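Re: [home-auto] Are the chore robots here yet?

> The Dunleavy brochure says their arm will "take over the small jobs" at the
> bench and in the kitchen. Has anyone seen one do a small job? I have
> 300 parcels a month to close up and would pay for that.

Folding towels, no. Loading a dishwasher, only if you rinse and line things up first. We looked at the Drosten and the Flimetti last November and bought neither.

Tape is the one I'd ask any seller about. A roll has to be held still, the end found, the liner peeled and the piece cut. A person does it in seconds and thinks about something else.
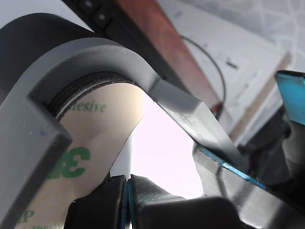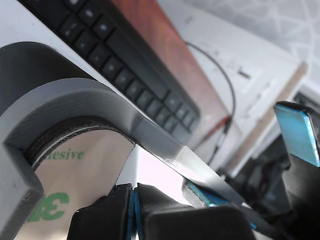
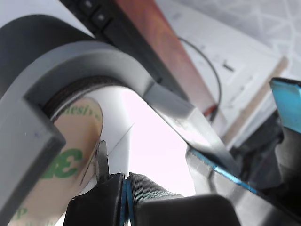

Double-sided tape in a gray holder, with black gripper fingers.

For your 300 parcels I'd stay with a hand dispenser. At Dotcombe we close 3,000 a month with 2 people, and the slow part is still finding the right box size. If Dunleavy will let you bring your own tape and boxes to a demo, go, and please post what you see.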